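Toy library notebook, Monday, October

Sorting day for the play-food and games shelf. Quyên Khương wants everything bagged or boxed before the Dinuvia order goes out. I want lunch.

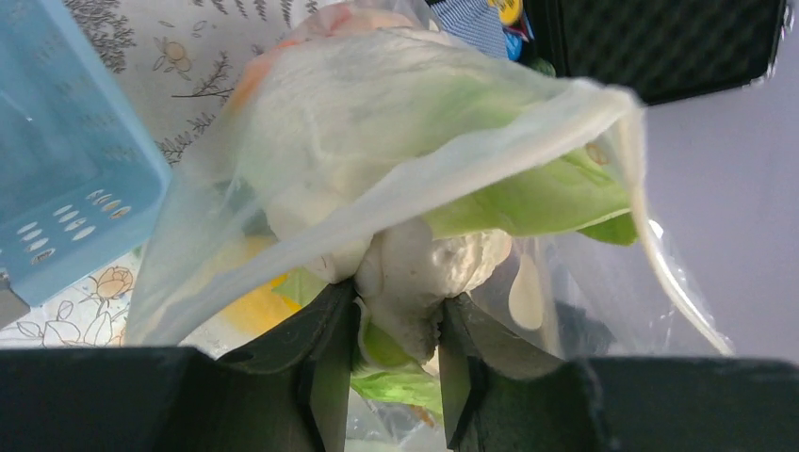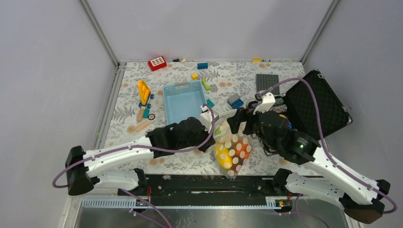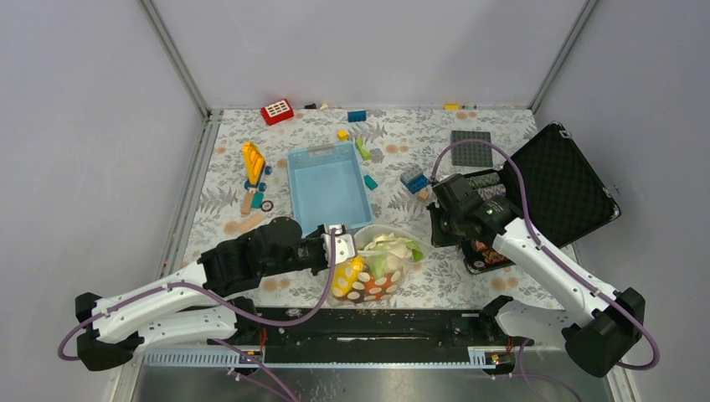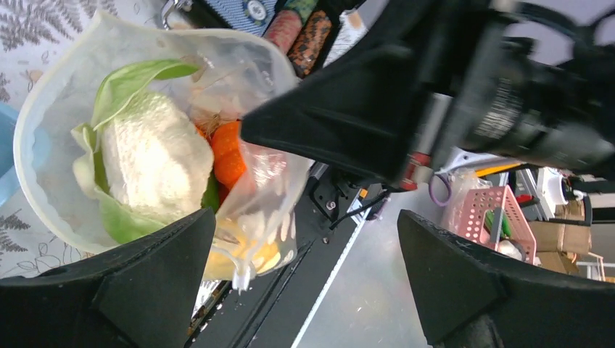 Bagging rules still unsettled. Quyên says one bag per set; I say greens get their own, having once spent a morning picking lettuce out of crate 131. The light blue bin with the slotted handle can take small bricks – it's shallow, so no heaping. Egg-crate foam in the chip case has to be free of crumbs before the lid goes down. Wenotetti labels curl off mesh, so tie them on. Two bags short. Ask Võ for more, politely this time.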